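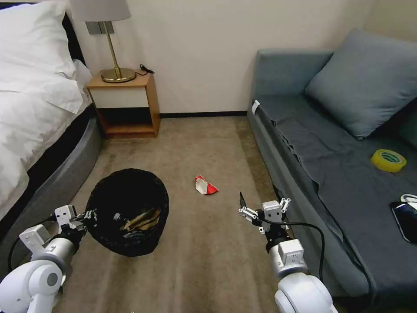 February, evening

Ran the bedroom cleanup task all day. The new policy got its first full block of trials and I want to write the numbers down while I still remember what went with them.

The setup is the one we agreed on after the Brellbridge visit. Left arm holds the rim of the trash bag so it stays open, right arm picks the item off the carpet and drops it in. The bag starts between the bed and the sofa. We reset by hand between trials and the item goes wherever the sheet says.

Result for the day: 74 percent over the block. Last month's policy, same sheet, same starting positions, was well under that, and most of its failures were the left hand letting go of the bag while the right one was still moving. That used to spoil everything after it. Once the rim drops, the mouth of the bag closes up and there's nowhere to put anything.

The change that I think made the difference is the hold term. We retrained on 500 demonstrations, the same set as before, but the left arm's target is now "stay where you are unless the right arm is over the bag." Before, both arms were just copying the operator, and the operator fidgets. You can see it in the recordings if you play them at double speed – the left hand is never quite still. The policy learned the fidget along with everything else.

I should be careful about claiming that, though. We changed 2 things at once: the hold term and the shorter action chunk, which is down to 16 steps. Dalisay (the older checkpoint) had the long chunk and no hold term. Skovau has both changes. There's no checkpoint with only one of them, so tonight I set up two more training runs to split them apart. The first should be done by morning if the machine doesn't run out of disk again. I deleted the old depth logs to make room. I checked twice that they were copied first.

Failures today were mostly on the right side. The red and white wrapper type items are the worst of the lot. They're light, and the fingers push them along the carpet before they close. When the item starts near the front edge of the sofa the arm also comes in at a poor angle, and on several trials it stopped short and hovered. I marked those as failures even when it recovered after the time limit. The paper items were fine. It hardly missed one.

One thing I hadn't planned to look at: the arm ignored everything on the sofa. There was tape and a phone up there on the blanket for part of the session and it never reached for either. Dalisay used to go for anything on a soft surface. I don't want to read much into it, as nothing on the sheet tests for it. I added a row for it in the next version, with objects that belong on the furniture and should be left alone. We'll need a proper list of those.

Also need to fix the lighting note in the protocol. It says "daytime" and that's useless. The patches on the carpet move over the day and the late trials looked different from the early ones. I split the results at the halfway point and the second half was slightly worse, but the sheet also puts more of the sofa positions in the second half, so it doesn't say much. Shuffle the order next time.

Plevwood wants a one-page summary with a plot. I'll send the plot with the error bars on, and a line saying the ablation is still running.

Left to do tomorrow: check the first run, shuffle the sheet, buy more bags. Recalibrate the right wrist before starting, it was reading a bit high by the end.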